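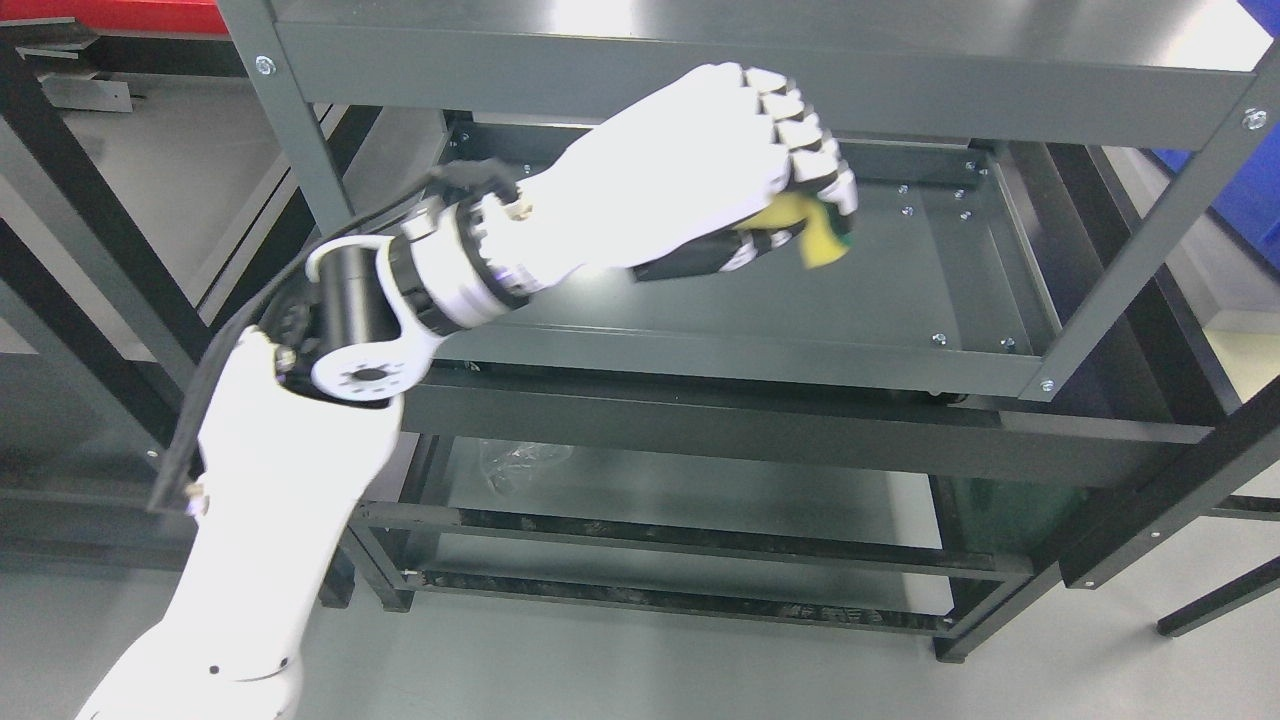 Start with the thing the hand must hold, Shireen Ngubane told the members of the Clokden workshop in March, and let the motors come later. Her advice ran against the habit of most home builders, who buy their parts first and look for a task afterward. It is the approach taken in this chapter.

Chapter 6
Grip and Soft Objects

The preceding chapters dealt with the arm as far as the wrist. The reader should by now have a forearm that moves smoothly through its range and a wrist joint that returns to its zero position after each power cycle. Builders who have not yet completed the checks at the end of Chapter 5 should do so before continuing.

This chapter concerns the hand. A kitchen sponge is used as the first test object throughout. It is cheap, it is light, and it changes shape under load, so the fingers may close further than their commanded position would suggest. A rigid block stops the fingers at a known point. A sponge does not, and the builder must decide how much squeeze is enough.

Section 6.1 explains how a finger made of several joints curls around an object, and why the thumb is placed to press against the other fingers. Section 6.2 covers current limits, which protect the finger motors when the hand stalls. Section 6.3 describes the grip log kept at Clokden during the construction of the Hurnumix arm, a shared project built on evenings and weekends. The log holds 3,921 entries, of which 3,252 were made with soft objects. Section 6.4 turns to reaching between shelves, where the forearm and its cable need as much clearance as the fingers do.

Two terms will be used often. Closure is the position of the fingers when motion stops. Hold is the ability to keep an object in place while the arm moves. A hand may reach closure without achieving hold - a distinction that Exercise 6.2 is intended to make clear.

Required for this chapter: the assembled arm, a bench supply with an adjustable current limit, a clean sponge, and a notebook with room for 200 trials.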